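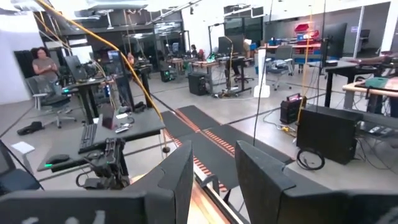 Will the Hirano gripper guard stop an arm dropping when the power goes?
It stops the fingers opening. The arm itself will still come down, so if that is your trouble you want the Padton brake kit as well.

Hirano Grip Hold, second version
Part 341
For two-finger grippers on bench arms
Made in Cluvorthorpe. In stock.

We sold the first version for most of a year before a customer in Ikden wrote to say that their arm had let go of a bundle of cable halfway to the bin, swung back, and closed very firmly on its own lead. The software reported a successful pick. It was, in a sense. We asked for the unit back and found the fault on our own bench by teatime, which was a relief and also fairly embarrassing.

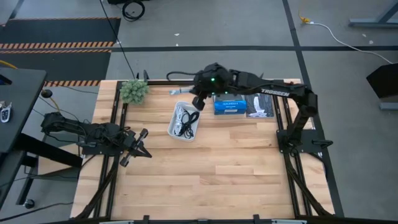 The trouble was the return spring. After enough cycles it sat a hair low, the sensor behind it read "closed" with nothing in the fingers, and the arm went off to deliver thin air. Cable was the worst thing to pick because it squashes, springs back and catches on whatever is nearby — usually more cable. Boxes hid the fault for months.

What we changed
Stiffer spring, with a proper stop behind it.
The sensor now reads finger gap as well as spring position. If the two disagree, the arm halts and stays halted until a person resets it.
The lead leaves from the back of the housing, out of reach of the fingers. We should have thought of this sooner.
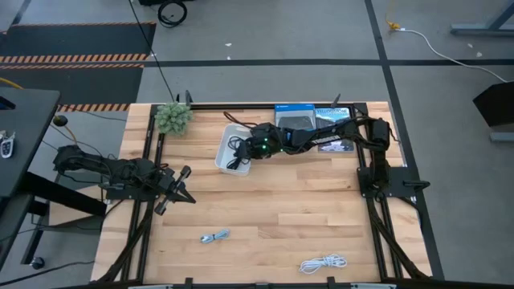
The halt is meant to be annoying. On the first version you could clear a fault from the keyboard without getting up, and people did, ourselves included. Now the reset is a button on the unit. Stop the arm, cut the power and support the forearm before you put a hand anywhere near the fingers.

Weight: 167 g
Lead: 58 cm
Supply: 12 V
In the box: guard, lead, four screws, one spare for the screw you will drop

First version owners
Please stop using it. Send it back and we will swap it free, including postage, whatever state it is in. One arrived in March in two envelopes.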